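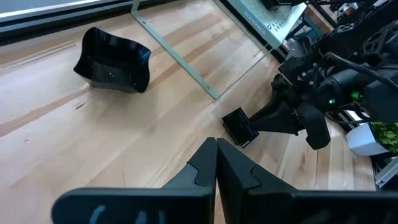
The Plesley bowl on the Shibata table.

October
By Clerkard

Quick one this week, I've got a train to catch. Two things on test, a table and a bowl, and they've ended up living together so they can share a review.

Table first. The Shibata. Joined planks, light wood, and no two planks quite the same shade. Some nearly cream, some proper tan, and then a darker reddish-brown stripe that I went back and forth on for days. Love it now. Makes the thing look like it came off a tree. If you want one even colour all over, don't buy this, you'll be sending it back by Tuesday.

Knots here and there, small ones. Mine has a fine curved line in the top as well, looks like a scratch, might be grain, I've stopped caring. It's a table. It gets used. Mugs, post, tools, elbows.

Finish is decent. Catches the window light on one side in the mornings, a bit of a cold glare if you're trying to read flat on it. Wipes down fine with a damp cloth. I oiled it once and will do it again before Christmas, probably.

Cost me 454 from Plarko, delivery on top, and they do a bigger one at 659. Didn't have the room. Assembly was dull but not hard, an hour and a bit, and the instructions were fine apart from step four wich has the legs drawn upside down. Ignore step four. Weight is the other thing, get someone to help you flip it. I didn't. Regretted that for most of a week.

Now the bowl. Plesley again, I keep buying their stuff. Glossy black, squarish, wavy flared sides and pointy corners. Sounds awful written down. Looks good on pale wood, better than the white one I had before. Keys go in, loose change, the odd screw I'll need the minute I bin it.

Downsides. The gloss. Every fingerprint, every bit of dust, and the inside throws back reflections so you notice it even when it's had a wipe. Corners stick out a fair way too, so don't park it near the edge where a sleeve can catch one. And it's no good for fruit, the shape eats the space. Two apples and you're done.

Would I buy the table again? Yes, same size, same wood. I've looked at a few at 3000 and couldn't tell you where the extra goes. There's a cheaper Plarko one at 300 but the top felt thin to me in the shop and it rocked when I leaned on it, so no.

The bowl, yes if you like it on sight. It won't grow on you if you dont. Matt version would be nice, Plesley, if you're reading.

Table: 8 out of 10. Bowl: 7, would be an 8 with a matt finish.

Lamps next time, if they turn up.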